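Apuntes > Automatización > Tema 4: Presupuesto y plan de compra

Usamos cookies propias y de terceros para mejorar tu experiencia en el campus. Aceptar | Configurar

Tema 4. Comprar un brazo sin arruinar el laboratorio

Vamos con el tema que más correos me genera cada curso. Casi todos empezáis la hoja de cálculo por el brazo, le ponéis el precio del catálogo, sumáis la pinza y os quedáis tan contentos. Y luego llega mayo y falta dinero para la mesa, los dedos de repuesto y las horas de quien lo tiene que montar. Me ha pasado a mí también, eh, con el primer Dorkier que pedimos (la pinza llegó con una brida que no encajaba y hubo que encargar otra).

Lo que os pido en la práctica es un plan de compra en dos fases. En la primera no se compra hardware — se trabaja en simulación, con la tarea que de verdad os interesa, y se anota todo lo que el equipo tendría que poder hacer. En la segunda se piden ofertas con esas notas delante. Para el ejercicio la tarea es de cocina: coger una taza y sostenerla bien, también con algo dentro de la boca de la taza o apoyado en ella.
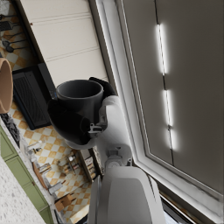

Dos vistas de la simulación, con la taza sujeta entre los dedos negros de la pinza.

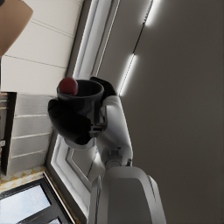
De ahí tenéis que sacar requisitos, y con requisitos me refiero a cosas que un comercial pueda contestar con un sí, un no o una cifra. Apertura de la pinza, carga en la muñeca contando el peso de la propia pinza (¡se olvida siempre!), alcance desde la base, recambio de dedos y plazo de entrega. «Que sea robusto» no me vale.

Para la hoja de costes partid de estos datos del caso Cato, que son los mismos para todos los grupos:

Pinza con dedos, oferta de Dulari: 3.728 euros
Instalación y puesta en marcha: 1.000 euros
Cada juego de dedos de repuesto: 100 euros
Juegos de repuesto a incluir: 2

El brazo lo buscáis vosotros. Colin Bellamy, que lleva las compras en Penrose, me insistió en que separemos el coste de adquisición del coste de tenerlo funcionando, y le hago caso: dos columnas, por favor. La licencia del simulador va en la segunda si es anual, y la formación también, aunque el proveedor os la meta en el mismo presupuesto.

Ah, y el IVA. Poned si está incluido o no en cada línea, que el curso pasado comparamos una oferta con impuestos contra otra sin ellos y elegimos la que no era.

La entrega es por grupos, en la hoja de cálculo y con una página de justificación como mucho. Las dudas sobre la carga en la muñeca las vemos en tutoría — traed la ficha técnica impresa.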